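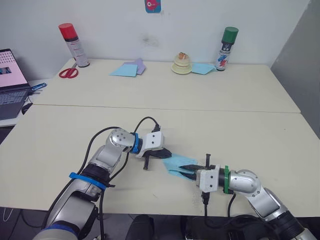

White tables and a pair of robot arms

Basteo: The Complete Second Series (DVD)

Home » Television » Drama » Basteo

Format: DVD, two discs
Episodes: 10
Certificate: 12
Language: English, with some scenes in the local dialect (subtitled)
Subtitles: English for the hard of hearing, can be switched off
Picture: Widescreen
Region: 2
Production: Brarero
Distributor: Guerra
Availability: In stock

About the series

Basteo is a drama set in the harbour town of Wimska, where a ferry company is being run down by its owners and the people who work on the boats are trying to keep it going. The second series picks up the winter after the first. The company has been sold, the night crossing has been dropped from the timetable and the new owners want to move the ticket office to the mainland.

It helps to have seen the first series. There is a short recap at the start of disc one, but it leaves out the inquiry, and the inquiry matters from the fourth episode onwards. If you are new to Basteo we suggest starting with the first series, sold separately, or the double set listed at the foot of this page.

The episodes are the full versions. When the series was repeated in the afternoons, several scenes were shortened to fit the slot and the storm in episode six lost most of its opening. All of that is back in. The final episode is the long one, at 101 minutes, and plays without a break.

What is on the discs

Disc one has episodes one to five and the recap. Disc two has episodes six to ten, a short film about building the ticket office set, and a commentary on the last episode by the writer and the sound recordist. There are no deleted scenes. The commentary has no subtitles.

Each disc opens on a menu with a Play All option. Episode titles are not shown on the menu, only numbers, but they are printed inside the sleeve with a line or two on each. The sleeve notes give away the ending of episode eight, so read them afterwards.

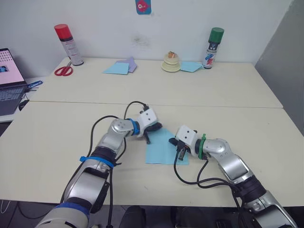 One buyer wrote to say that the sound was much better than when the series went out on television, and that the dialogue on the car deck could be followed at last without turning everything up. The same buyer would have liked the theme tune in full as an extra. We have passed that on to Guerra.

Sound and picture

The sound is stereo only. The picture has been taken from the original masters and is a little darker than the broadcast version, mainly in the engine room scenes. If your television has a setting that brightens shadows automatically, try switching it off first.

Playing the discs

These are Region 2 discs and will play on any standard DVD or Blu-ray player sold in the UK and Ireland. They will not play on most machines bought in North America unless the player is multi-region. If a disc stops or skips, wipe it from the centre outwards with a soft dry cloth and try it again. Faulty discs can be exchanged. Please quote your order number and say which episode is affected.

Delivery and returns

Orders placed before 2 pm leave us the same working day. Unopened sets can be returned for a refund. Opened sets can only be exchanged for the same title.

Also available

Basteo: The Complete First Series (DVD, 13 episodes)
Basteo: Series One and Two (DVD, double set)
Basteo: Music from the Series (CD), due in October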